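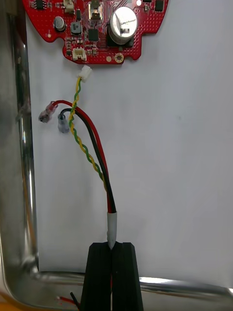 Students in the Wekura robotics course have begun the assembly stage of their spring project, in which a robot arm must handle wiring harnesses for small appliances. The class, taught by Meinrad Holzer, has 30 students and meets on Monday evenings. Teams are graded on gripping thin wires and small plugs without damage. 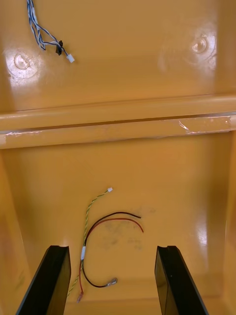 Gertraud Rüegg said that the wires had proved harder to handle than any solid part, and that her team planned to rewrite its grasping program before May.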